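Storno at the Grirnolwood kitchen: staff questions

Updated 5/24/18

These came out of the lunchroom meetings and the notes left in the box. Rasha Rizk and Chiến Thân collected them for the staff side. Management has seen the answers and doesn't agree with all of them.

What is Storno supposed to do?
Move dumplings between plates and steamers on the second bench. The folding and the fillings stay with us. Drinov, the supplier, calls it "end-to-end handling", but there is a person at both ends of it.

Is anyone losing their job?
We've been told no, until December. We asked for that to be extended and put in writing. So far we have the December date and a friendly email.

Will my hours change?
Probably. The new roster takes one person off the steaming bench on each shift and calls the gap "flexible time". Ask your supervisor what that means for you, and write down the answer.

Is it faster than we are?
Not on the figures we were shown. Over the same 21 shifts the hand bench did 3,410 trays and the robot bench did 2,741. Drinov says the gap will close. Maybe so - we'd like to see it before the roster is built on it.

Why does it find dumplings so hard?
They're soft, they stick, and no two are folded quite alike. Grip too hard and the skin tears. Chiến has been doing this for years and still loses one now and then.

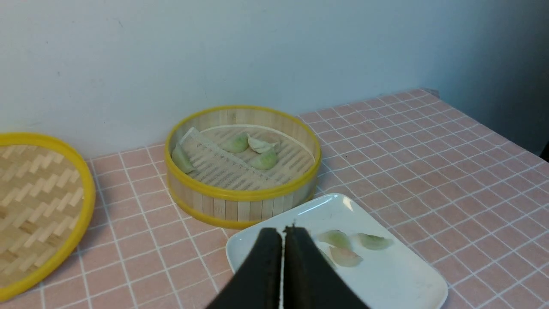 Second bench: the gripper over the plate, with the steamer behind.

Who gets blamed for torn ones?
Waste from the robot bench is now logged separately. Before that it went on the sheet of whoever was standing nearest. If your old sheets look wrong, see Rasha.

Do I have to train on it?
Yes, if you're rostered there, and it must be paid time. Ursina Fankhauser runs the sessions. She's straight about what it can't do, so bring your questions.

Can I stop it if something looks wrong?
Yes. Press the stop and call Ursina. You don't need permission first, whatever the target for the shift happens to be.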